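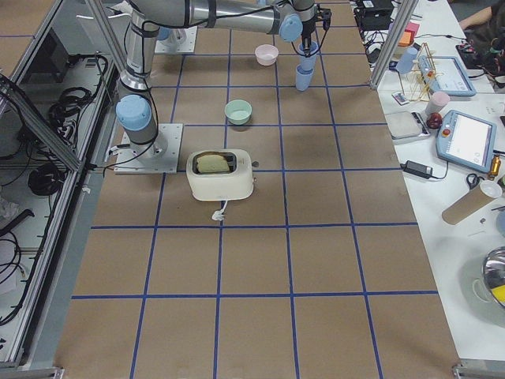

*One of our tabletop arms holding a stack of two cups, with the toaster just down the table.*

# Buying and budgeting: your questions

Thanks so much for the interest in the Wotlow benches! We get a lot of mail from schools, libraries and small labs who are working out what a setup like ours costs, and the same questions keep coming round, so we have put the answers in one place. Last updated May 12, 2019.

## Do I need two arms right away?

Probably not, and we say that as people who love having two. One arm will happily keep a new group busy through its first year. Do buy a table big enough for the second one, though, and decide early where its mounting plate will go. Moving a plate later means redoing your cables, and that is a long and grumpy afternoon.

## How big a table should I plan for?

Bigger than you think! Our Gana bench is 60 inches long and we use all of it. Please budget for a side table as well. The teach pendants need somewhere to lie flat, and so do the scissors, the power adapters, the kitchen scale and whatever else wanders in during the week (in our case, often somebody's apple).

## What gets left out of most budgets?

Small things, nearly always. We set aside $900 a year for them, and in our first year we went over by January. Our list looks like this:

- brown paper and blue tape for the table top
- plastic cups and bowls, with plenty of spares
- bread, if you plan to do toaster work
- spare gripper fingers
- cable ties, and then more cable ties

## Is the tape grid really worth the trouble?

We think so. It gives everyone a shared way to say where a bowl should go, and it costs next to nothing. Laying it out took us some 52 minutes the first time, with a fair bit of peeling up and starting over.

## Should we buy an expensive gripper?

Start with a plain two-finger one. It can hold cups and lots of other ordinary kitchen things, and you will learn a great deal about what you need before spending more. The groups on our Rawashdeh program all began that way, and several have never changed.

## How long does delivery take?

Our last order through Cidier took 54 days from deposit to doorstep — the frame parts came early and the arms came last. Ask for the mounting drawings when you pay the deposit, so you can drill and bolt while you wait.

## Can we come and see a bench before we order?

Yes, please do! Write to us through the contact page with a couple of dates that suit you, and tell us how many are coming so we can find enough chairs.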